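2023-09-07

Flowers again, and I am still not convinced.
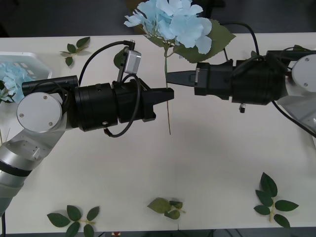
Marina Rallis has decided that the front room needs "life" before the fall, and that life will come from artificial hydrangeas. Blue ones. I asked her what was wrong with real flowers and she said real flowers die, as if that settled it. I said that was rather the point of them. She wrote down "blue" on her list anyway and underlined it.

I have never seen a blue like that in anyone's yard. My aunt in Bremulitz had hydrangeas along the whole side of the house and they came up a tired sort of purple, with brown edges by the end of summer. She used to bury rusty nails around the roots because a neighbor swore it would turn them blue. It did nothing that I could see, and one of the nails went through my sandal. So perhaps I come to this with a grudge.

The long stem is my main complaint. Marina says a long stem is a good thing, you can always cut it down, but cut it with what? The last artificial stem I tried to shorten was for Špela's table in March and it had wire in it that ruined my kitchen scissors. They still chew paper. Costel says you bend it back and forth until it snaps. Costel says that about most things.

Then there is the vase. We own 2 that are any use at all. The green glass one shows everything inside it, and a fake stem standing in a clear vase with no water looks like a lie told by a child. Put water in and it looks worse, to my mind, because then you have to change the water for a flower that doesn't drink. The other is the tall white pitcher from Karras, which would hide the stem nicely, except that the neck is wide and whatever you put in it falls over to one side and stays there. Marina wants to stuff it with newspaper. I suppose that would work. I don't like agreeing with her too quickly.

She read me a page out of the Vivura catalog at lunch. They say a single bloom "anchors a room." I read it twice myself afterward and I still don't know what it means. Our room has a sofa in it that took three people to get through the door, and I would have thought that was anchor enough. They also say to fluff the petals with your fingers and to dust once a week with a soft brush. Once a week! I don't dust the shelves once a week. By Christmas the thing will be gray.

Vesela Ivanov is on Marina's side, naturally. She has had a bunch of them on the landing at Varnbridge for years and claims that visitors lean in to smell them. I have been up those stairs more times than I can count and never once saw anybody lean in. I did see a moth in there.

I will say this much. A blue flower against plain white is not ugly. If the table by the window stayed clear, with no mail on it and none of Costel's batteries, I could maybe live with a single one. One. Marina is talking about 16, for the shelf and the hall and "a few for the bathroom," where I am told the steam won't hurt them. I would like to see that in writing.

We left it that she'll bring the pitcher down tomorrow and try it with newspaper, and I'll look at it from the sofa and from the door and say what I think. Jasmina is coming by for her cake tin in the afternoon so I will ask her too, without telling her which of us wants it. Must also find the good scissors before anyone else does. Bread, stamps, call about the gutter.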